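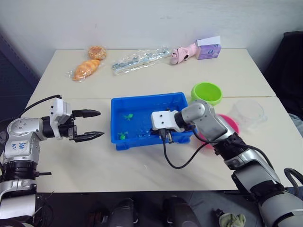 Teaching by demonstration

Teaching by demonstration is a way of giving a robot a new task by having a person carry the task out through the robot itself. The robot's joint positions are stored along with camera pictures, and a program is then trained to produce similar motions when it meets a similar situation. The method is used mostly for table work such as sorting, packing and putting objects into trays or bowls.

214 shares | 6 comments

Methods

In hand guiding, also called kinesthetic teaching, the operator takes hold of the arm and moves it through the task. The motors are set to give way under light pressure. Hand guiding is cheap, but the operator's hands may block the camera, and guiding two arms at once is tiring.

In remote control, or teleoperation, the operator stands or sits apart from the work and moves a second device. This may be a pair of smaller leader arms, a handheld controller or a glove. Two-armed stations usually have a two-fingered gripper on each wrist and a camera looking down on the table. A typical exercise uses a shallow tray holding small toys, with bowls and a measuring cup within reach.

The Graselier method

Graselier is a training routine written by Areti Liapis at the Prendby workshop. Each task is divided into short runs, and the operator returns the objects to new positions between runs. The first published set held 1,480 runs over 33 tasks. Runs in which an object was dropped and picked up again were kept and marked as recoveries. Liapis advised up to 400 runs for tasks needing both arms.

A later set, Cardoso, used the same routine with 97 household objects. Its recordings are stored in the Clamico file layout, which keeps the left and right arms in separate tracks.

Limits

A trained program tends to copy the habits of its operator, including pauses and needless movements. Results often drop when the table height, lighting or camera angle is changed. Clear plastic is difficult for many systems, as its edges are hard to pick out in camera pictures.

See also: Leader arm; Parallel gripper; Motion recording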